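STATEMENT OF THE DEPUTY INSPECTOR
A short story

The Office of Simulated Works at Gustwood received notice of the fault on 2nd February, at the close of the morning session. The notice was one line long. It stated that Unit 3 had failed to stop.

Obed Aidoo, Deputy Inspector, was assigned the matter under the usual rule, by which the officer nearest the door takes the file. He had been on his way to lunch. He read the line twice, removed his coat, and asked for the log.

The rehearsal rooms at Gustwood contain no air and no dust. They are computed each morning and dismissed each evening, and a machine that is to work in a real house must first complete 245 sessions in a house of this kind. The purpose of the rule is plain. A machine that drops a thing in rehearsal has dropped nothing, and a machine that strikes a wall in rehearsal has struck a column of figures. In the view of the Office, however, a failure to stop is the same failure wherever it occurs, and the regulations make no allowance for it.

The log showed the following. Session 185 had begun in good order. The unit had been given the stop command by the supervising officer, Poul Laxdal, after 90 seconds of motion. The unit acknowledged the command. It then went on moving its left arm, slowly and with no great purpose, and it acknowledged the command again each time the command was repeated. By the time Mr. Laxdal closed the room altogether, he had received more acknowledgments than the display could show.

Mr. Aidoo interviewed Mr. Laxdal in the small office behind the stairs. The interview was conducted in a correct manner. Mr. Laxdal was asked whether he had pressed the proper key, and he replied that he had. He was asked whether he had been alarmed. He considered this for some time.

"It was polite," he said. "I would have been less troubled if it had not answered."

The answer was entered as given.

The makers of the controller, the firm of Lukáč, were then reached by telephone at their works in Lollatia. Their engineer explained that the controller had two parts. One part listened and replied; the other part moved the arms. Between them there was a short message, passed many times each second, and the message had a field for the word stop. A recent revision had moved that field one place to the left. The listening part had been told of the change. The moving part had not.

"So it heard me," said Mr. Laxdal, who had been permitted to remain in the room.

"Part of it heard you," said the engineer.

Mr. Aidoo inquired whether the same revision had been sent to any machine outside the rehearsal rooms. There was a silence on the line, followed by the sound of papers. The engineer said that one machine of the type was at work in a private residence at Floso, where it carried dishes for an elderly couple, and that it had been due to take the revision overnight.

What followed took eleven minutes by the clock above the stairs, and none of it appears in the official record, there being no form for it. Mr. Laxdal telephoned the house at Floso. The line was engaged. He telephoned again. Mr. Aidoo, for his part, stood at the window and found that he was holding the back of a chair. On the fourth attempt a woman answered, and was asked, in the calmest language available, to go to the wall behind the machine and pull out the plug.

She asked whether she might let it finish the cups.

She was told that she might not.

The plug was removed. It was later established that the house had lost its connection in a storm the evening before and that the revision had never arrived. The machine at Floso had been sound throughout. Mr. Aidoo noted this on a separate sheet, and after some thought he did not attach it to the file.

The findings of the Office were three in number. First, the stop command was to be carried by a path of its own, shared with no other message. Second, no acknowledgment was to be sent by any part of a machine that could not itself halt the motion. Third, Unit 3 was to begin its sessions again from the first. The firm of Lukáč accepted the findings in writing.

The room was computed once more the following morning. Mr. Laxdal sat at the desk with one finger on the key, and Mr. Aidoo, who had no duty there, sat beside him.

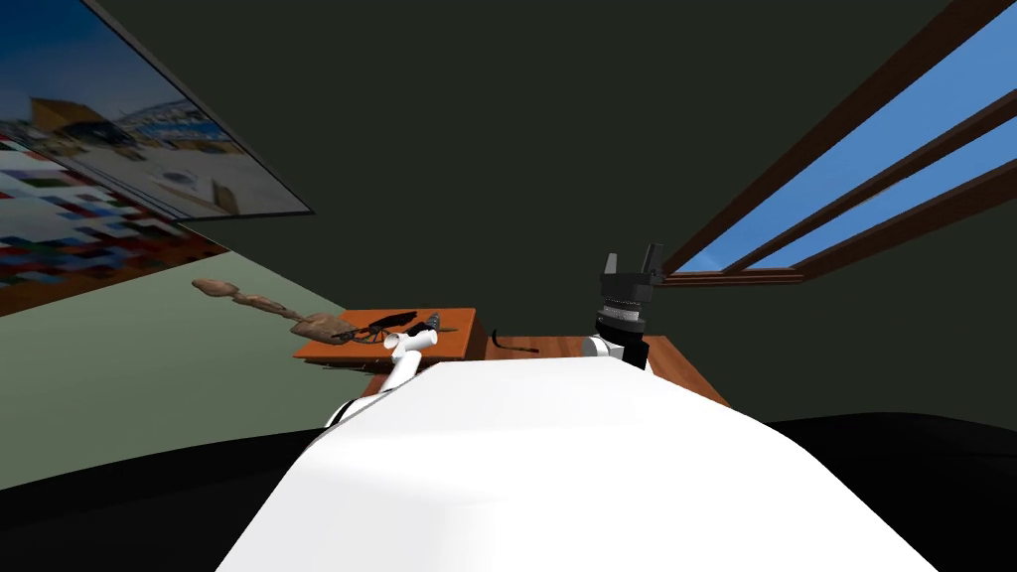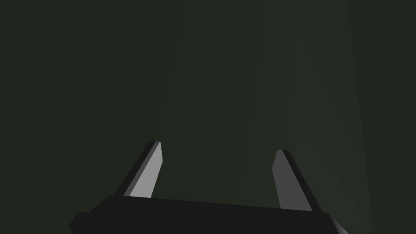 Unit 3, views from the rehearsal rooms, with the gripper open. 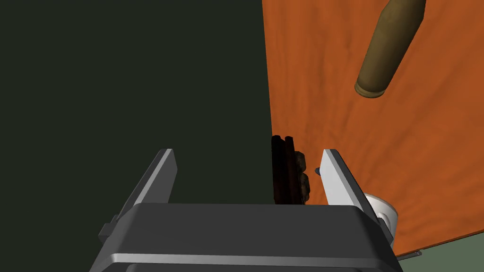

Laxdal remarked, some while afterward, that he had never minded a machine that made mistakes, but that he still listened for the word "acknowledged" on the stairs at night, and that he would have preferred the new controller to use a different one. Mr. Aidoo said that he would put the request forward. It was put forward in August, and the Office replied that it had been acknowledged.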